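Rules Before Reach: the Case for a Household Handling Standard

The question of what a domestic robot should be permitted to pick up, and where it should be permitted to put it down, has been left for too long to the people who write the test tasks. Those who build the machines have done a great deal of good work on force limits, stopping distances and emergency controls. Those who will one day live with the machines have been asked for very little. Between the two lies a large area of ordinary conduct that no current rule describes with any care, and it is in that area that most complaints will arise.

Consider the bathroom. It is a small room with hard surfaces, awkward corners and fittings that were never meant to serve as worktops. It is also a room in which people keep medicines, cleaning fluids and items that go into the mouth or on to the skin. A robot that moves a vessel from one surface to another in a kitchen may do little harm. The same movement in a bathroom raises matters of hygiene, of spillage and of plain decency, and a test that records only whether the object arrived has missed most of them. 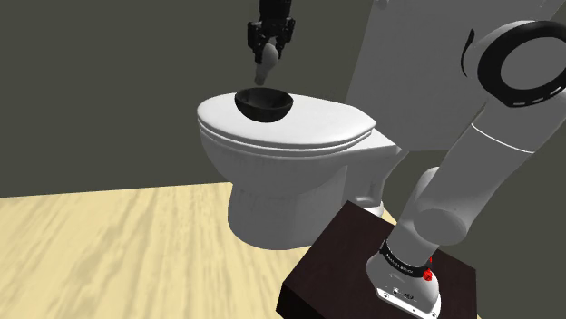
Paninwood, Sep 17, 2022

The draft code of practice circulated by the Sorkent working group in July runs to 145 clauses. Of these, only two deal with the surface on which an object is placed, and both are about whether the surface can bear the weight. A closed toilet lid will bear a bowl perfectly well. It does not follow that a bowl should be set there, or that something should be lowered into it once it has been. Most households would have a firm view on the point, and a code intended for households ought to have one too.

It will be said that this is a matter of taste, and that taste cannot be written into a standard. The argument is weaker than it sounds. Food hygiene rules are full of provisions that began as good manners and were later found to be good sense. A short list of surface classes – clean, general, and restricted – would be enough to start with. Each object class would then be matched to the surfaces on which it may rest, and any test that broke the match would be marked as such in the results. The test need not be forbidden. Developers have sound reasons for trying odd arrangements in simulation, where nothing can be soiled or broken, and a rule that prevented them would do harm. What should be required is that the record says plainly which kind of surface was used, so that a success on a restricted surface is never counted towards a claim of fitness for home use.

The second gap concerns the handling of containers. The Fehr protocol, on which the Sorkent draft leans heavily, treats a bottle as a shape with a weight and a centre of balance. That is adequate for a warehouse, where the carton has already been checked by others. In a home, the bottle is also a message. It carries a name, a warning, a date, a batch code. A person who picks up a bottle in the bathroom will usually glance at it before doing anything else, and will turn it to do so. A machine that covers the writing with its own fingers, or never looks at it, has given up the simplest safeguard available.
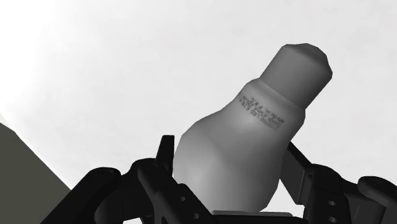

The rule proposed here is modest. Where a container carries printed text, the grip should be chosen, so far as the shape allows, to leave that text in view. Where it cannot be left in view, the text should be read before the grip is closed. Where it cannot be read at all, the container should be treated as unknown and its contents should not be poured, mixed or offered to any person. The last part is the most important, and it is the part most often resisted.

The resistance has been on grounds of cost. The Bikon trials are usually quoted in this respect: 955 runs, of which roughly 6 in every hundred would have been halted by a rule on unreadable print. It has been suggested that no buyer would put up with a machine that stopped so often. This may be so. It is also possible that buyers would rather be asked a question now and then than find that the wrong liquid had gone into the wrong vessel. The trials did not ask them, and the figure cannot settle a matter that was never put to the people concerned.

There remains the issue of simulated tests as evidence. A rendered room is a proper place to begin. It is cheap, it can be repeated, and it allows faults to be found early. But a rendered room contains only what was put into it – and if no one has told the machine that a lid is different from a shelf, then to the machine they are the same. The code should therefore require every simulated test submitted in support of a domestic claim to state which household rules were in force when it was run. A blank entry should be accepted as an entry, and published.

The working group will receive comments on the draft until the end of the consultation period. It is to be hoped that some will come from outside the trade.

Comments

gatepost_ann
I agree on surfaces but I think three classes is too few. My bathroom windowsill is clean on one side of the plant and not on the other.

R. (test engineer)
The reading rule is harder than you make it sound. Batch codes are often tiny dotted print on a curved shoulder and we lose them at quite ordinary distances. Would a code count as "printed text" or do you only mean the label? The draft needs to say.

millrace
Fair piece. I would let it stop and ask me. My mother takes five different things in the morning and I would want it to ask every time.

tolland7
Restricted surfaces should include the floor. Please send this in to the consultation if you haven't already.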